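Bench notebook, paper and finishing
5 June 2026

Curl test on the menu stock, continued. I said in April that I didn't believe the supplier's story about Vavska lying flat "straight out of the ream" and I still don't. Florante Lumbao thinks I'm being unfair to it. He may be right, but he hasn't shown me anything that would change my mind, only said so several times.

Background for anyone picking this up. The restaurant job wants a single folded sheet that will stand on a table by itself through a dinner service. Candidates are Vavska (smooth, coated, the sales people love it), Fultska (uncoated, a bit toothy) and Alva, which we already have on the shelf from the calendar job. Skoter was dropped because it cracked on the fold, every sheet, scored or not. I don't care what the swatch book says.

Method is as dull as ever. Cut ten sheets of each, grain marked in pencil on the back, leave them overnight on the rack, measure the lift at each corner with the steel rule. Then fold, stand up, leave alone, look again after lunch.

Results so far, in words. Vavska came off the printer flat and stayed flat for as long as anyone was admiring it. By morning seven of the ten had lifted on the long side. Fultska lifted too, but evenly on all four corners, and a bit of back-rolling took most of it out. Alva barely moved. I distrust that number because the Alva has been sitting in this room for months and the other two came in off a truck. It's had time to get used to us. Not a fair race.

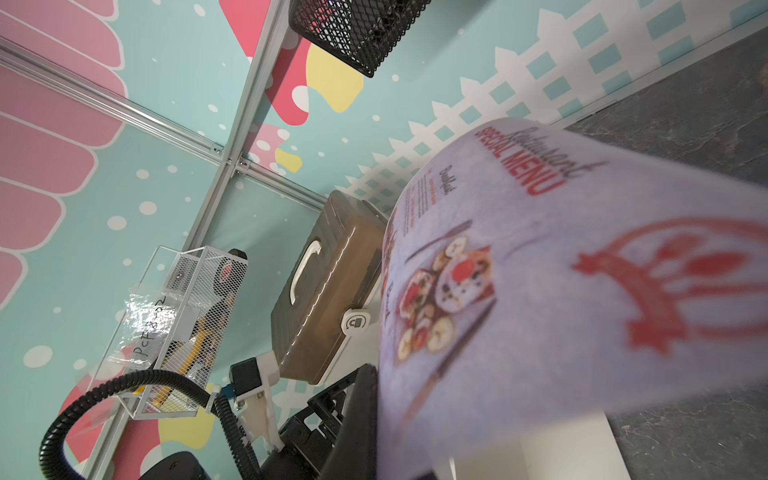
The claim I keep hearing is that curl is a humidity problem. Buy a humidifier, hold the room steady, problem gone. I'd like to see that from someone who doesn't sell humidifiers. We held the room steady for the second batch, as well as that old unit can hold anything, and the Vavska still went. My money is on the coating. One side coated, one side not, so the two faces take up moisture differently and the sheet bends. That would explain why the heavy red areas seem worse, although I have not tested that properly and should stop saying it as if I had.

Florante's counterargument, written here so he can't say I left it out: we cut half the Vavska with the grain running the wrong way. True. I checked the pencil marks and he's right about four sheets. Those four are out. The remaining six don't look any better, but six is a small pile to be arguing over.

Grain direction, again, for the wall: fold WITH the grain. Short-grain stock for this layout. If the wrapper doesn't say, tear a strip each way and go by the cleaner tear. Wetting a corner works too. Do not go by what the person on the phone tells you.

Standing test. The trouble with a menu is that people pick it up by one edge, usually near the top, and put it down slightly open or slightly shut. Our test stands it up once and leaves it in peace, so I don't think it tells us much about a real table. Handling has to be part of it. Proposal: open, close, put back, 100 times per sheet, then measure. Tedious, but otherwise we're just testing how well paper stands when it's ignored.
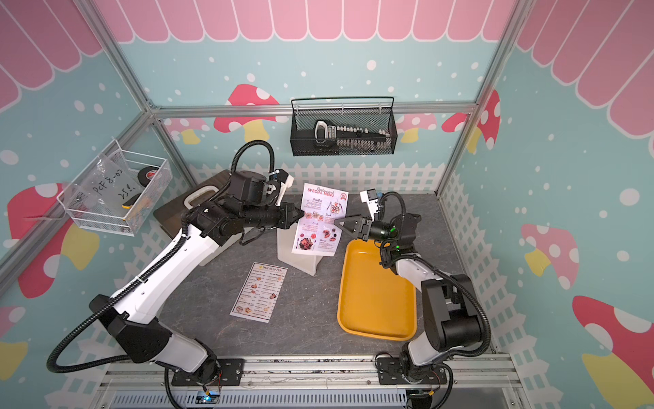 Special menu, both side edges held, standing.

Cost. Order number for the sample lot is 1388, in case accounts asks again. Vavska is the dearest of the three and I can't see what the extra buys apart from the shine. Someone said customers "feel the quality." Which customers, and who asked them? If the shine matters that much we could put a varnish on Fultska and still come in under. Need a quote before I repeat that to the client.

Lamination came up too. I'm against it. Laminate one side and you've built yourself a better curl machine, laminate both and the fold springs open. The samples we were sent had been pressed flat in a box under a lot of other samples, so of course they looked good.

To do:
Recut Vavska, all short grain, let it sit as long as the Alva has if we can bear to wait. Two weeks at least.
Order fresh Alva so the comparison means something.
Print one set with no solid color at all and see if the red has anything to do with it.
New blade in the guillotine. The last cuts had a burr on the bottom edge, and it may be throwing the corner readings.
Ask Florante for his own lift figures. He measured with the sheet face down, I measured face up, and we've been comparing the two as if they were the same thing.

No recommendation to the client until the recut is done. If they push, tell them Fultska, provisionally, and don't let them hear the word flat.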